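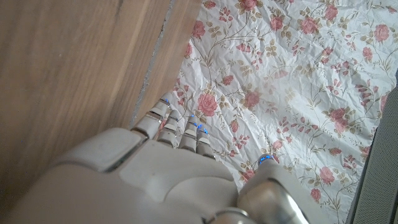

Someone wrote to us in March that the Stusow psalter was easier to sing from than to read aloud, that the marks over the syllables got in the way of a plain reading, and could we please print one without them. We do print one without them. It is listed under Reading Editions, and the request has led us to rewrite this page so that the difference between the two is set out near the top.

About Stusow

Stusow prepares and prints service books for parishes, religious houses and school chapels. The work covers psalters, lectionaries, office books, hymnals and short orders of service. We do not publish commentary, devotional writing or children's books, and we do not deal in second-hand stock.

Each psalter is issued in two forms. The Sung Edition carries pointing: small marks placed over or between syllables to show where the chant changes note. The Reading Edition has the same text, line breaks and page numbers, with the pointing removed. A reader and a choir can therefore use the two together and be sent to the same page.

What we make

The main book is the Zorska Office Book, 880 pages, in one volume. It contains morning, midday, evening and night prayer, the psalms in a four-week order, and the common texts for feasts. It is printed in 16-page sections, sewn through the fold. Sewing costs more than gluing, and a glued book of that thickness will not stay open on a stand.

The Arano Hymnal holds 1,066 hymns and is sold in three forms: full music, melody line and words only. Numbering is the same in all three. Hymns withdrawn at a reprint keep their number, which is left blank, so that older and newer copies can stand in the same pew. Indexes are by first line, tune name, metre, season and scripture reference. The metre index was reset at the last reprint after errors were reported in the irregular metres.

Smaller work includes funeral and wedding orders, Holy Week booklets, and altar cards. Orders of service are printed from a parish's own text once permissions have been shown to us in writing. We do not clear permissions on a customer's behalf.

How the text is prepared

Approved texts are taken from the edition in force and keyed twice by separate hands. The two files are compared by machine and every difference is checked against the printed source. The corrected file is then read aloud by one person while a second follows the source on paper. Pointing is added after this stage, never before, and is tested by singing each psalm through to at least two tones. Where a verse can be pointed in more than one way, we follow the natural stress of the words and note the choice in the file.

Page turns are planned by hand. No turn falls inside a psalm verse, a collect or a response. This leaves some pages short, and customers sometimes report the white space as a fault. It is intended.

Type and size

The standard text size is 11 point. Large print is 18 point and is set afresh, with its own page numbers and a table at the back giving the matching pages in the standard book. Enlarged copies of the standard pages are no longer supplied; the line lengths were too great for use at a lectern.

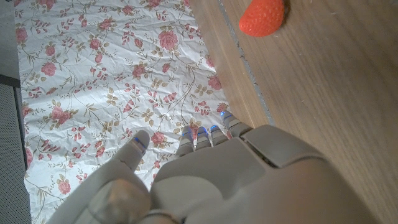 Binding is done for us by Dervishi, a separate firm, to our written specification. Standard covers are dark blue or black cloth over board, with two ribbons in the office book and one in the hymnal. Rebinding of worn copies is also accepted, provided that no leaves are missing. Customers may send their own endpapers for a presentation copy, and patterned stock is allowed, but it must be flat, uncoated and cut with the grain running from head to foot. A sheet as crinkled as the floral one spread on the table in the photograph would be returned, as the creases show through once pasted down and can lift at the hinge. Please send two sheets more than the book requires.

Rubrics

Instructions are printed in red and spoken text in black, following long practice. In the words-only hymnal, where a second colour would add to the price for little use, instructions are in italic. Headings in the large print books are black and bold throughout, as several users with poor sight found red type hard to make out under warm chapel lighting.

Orders and stock

The office book and hymnal are held in stock in standard bindings. Large print copies are printed in small runs and may be out of stock between runs. Orders of service need fifteen working days from approval of the proof. Print runs over 1,000 are quoted separately.

Orders may be placed by post or through the order form. Telephone enquiries are taken until 4 pm. Parishes changing from another hymnal can borrow a set of sample copies for one month, with return carriage paid by the parish.

Corrections

Errors in any Stusow book should be reported with the title, form, page number and printing, the last of which appears at the foot of the title page verso. Confirmed errors are listed on the Corrections page. Slips sized to fit the page are sent free of charge to any customer on record for that printing. Reports concerning the wording of an approved text cannot be acted on here and should go to the body that issued it.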